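Rallow Issues Safety Notice and Software Hold for Lumenta Entryway Robot

NERDALE, 3/1/25 – Rallow today issued a safety notice covering the Lumenta household robot when it is used for shoe storage and other entryway tasks. Operators of affected units are asked to turn off the Footwear task group until release 18 of the control software has been installed. All other task groups may remain in use.

The notice follows a fault found during simulation testing at the company's Nerdale site. Under certain conditions, a Lumenta arm holding a shoe in an end bracket can continue to press downward after the shoe has met a shelf or floor surface. No injuries have been reported. The notice applies to 800 units shipped since June.

Description of the fault

Lumenta estimates the height of a target surface before each placement. The estimate is then compared with the contact signal from the arm. When the two disagree by more than 20 millimeters, the arm is meant to stop, hold position and ask for operator input.

In the affected software, the stop command was sent to one arm only. If both arms were loaded, the second arm kept its original target and could go on moving for up to 200 milliseconds before the supervisory layer stopped it. The error was most frequent when the arms carried shoes of different types, as the software applied the sole thickness of the first shoe to both.

The fault was reproduced in Stindadon, the simulation environment Rallow uses for home layouts. The test layout is an entryway with a stepped white shelving unit, bare shelves, two open lower compartments and a wood-look plank floor. The run starts with a sneaker on the left and a brown leather shoe on the right, both toward the unit.
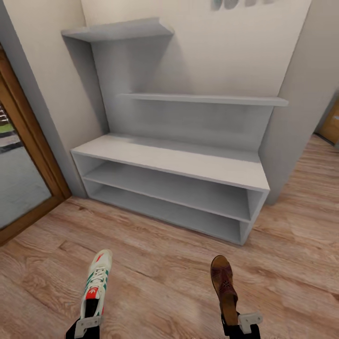
Affected configurations

The notice covers units that meet all of the following conditions:

Control software release 17 or earlier
Two-arm operation enabled
Shoe brackets fitted to both arms
Footwear task group active

Units operated with a single arm are not affected. Units fitted with standard grippers use a different contact routine and are also outside the notice.

Required action

Operators should open the task menu, select Footwear and set the group to Off. The setting takes effect when the current task ends. If a placement is in progress, press the stop button and wait for the arms to report a hold before removing either shoe. Do not reach into a shelf compartment while an arm is powered.

Brackets that have been pressed against a hard surface under load should be checked for bending at the clamp. A bent bracket must be replaced before the unit is returned to service. Replacement brackets are available through Rallow service at no charge.

Corrective release

Release 18 sends the stop command to both arms at once and stores a separate sole thickness for each shoe. It also lowers the approach speed near any surface whose height has not been confirmed by contact. The release is in final testing and will be sent to connected units automatically. Operators of units without a network connection will receive an installation card by mail.

The Footwear task group will stay off after installation until the operator completes the two-arm contact check in the service menu.

Contact

Questions about this notice should be sent to the Rallow service desk in Nerdale. Please include the unit serial number and the software release shown on the status screen.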